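Home | Knowledge Base | Tickets | Downloads | Contact

Print this page | E-mail this page

Ticket 2277 - Skandotness backup job stops part way, file server restarts
Status: Closed
Opened by: Sarıgül office
Handled by: Hjalti Brynjólfsdóttir

Problem as reported

The nightly Skandotness job on the office file server has failed on most nights in May. The job starts at 01:30, copies between 125 and 181 GB, then the log stops with no error line. The server is up again in the morning but the job shows as "interrupted". Daytime use is normal. Customer has already reinstalled the Skandotness agent once, with no change.

First checks

Agent version is current. Schedule is correct. Target share has 291 GB free, enough for the full set. Credentials for the target are valid and do not expire.

The system log shows an unexpected shutdown at 02:14 on the last failed night and at 02:09 on the one before. The agent log ends within a few seconds of each. The agent is therefore being stopped with the machine and is not the source of the fault.

Asked customer whether anything else runs at that hour. Answer: Flurnura indexing, moved from 06:00 to 02:00 at the end of the previous month. Indexing reads every changed file on the same volume the backup is reading.

Test 1

Moved Flurnura back to 06:00. Backup left at 01:30. The job completed on the first night and failed on the second, this time at 03:40. Load is a factor but does not account for the whole fault.

Test 2

Disk self-test, long, on both drives: passed. Memory test, four passes: no errors. File system check: clean. Event log has two entries for a drive dropping off and returning within one second, both at night. These point to cabling or supply, so the case was opened. 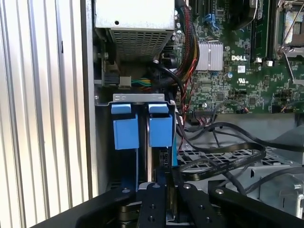
Power supply grille and white power connector, case open.

Reseated the power connectors and the data cables at both ends. Swapped the data cable on the second drive for a known good one. No visible damage to any plug.

Test 3

Ran a manual backup with Flurnura indexing forced on at the same time. Job completed, full set, no drive events. Repeated with the same result. Left on schedule overnight - completed at 04:20.

Customer then asked whether an older desktop kept for parts could serve as a standby.

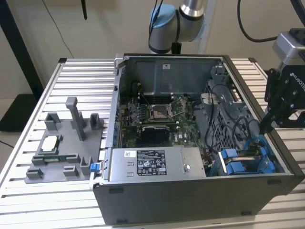 Desktop tower with side panel off. CPU socket empty.

Not suitable as it stands. A processor would have to be found and the Trisemetti licence moved, and the licence is tied to the present server. Advised against it.

Resolution

Cable replaced, connectors reseated, Flurnura kept at 06:00. Seven scheduled jobs in a row completed. If drive events return, replace the power supply before any further work on the agent.

Back to tickets | Print | E-mail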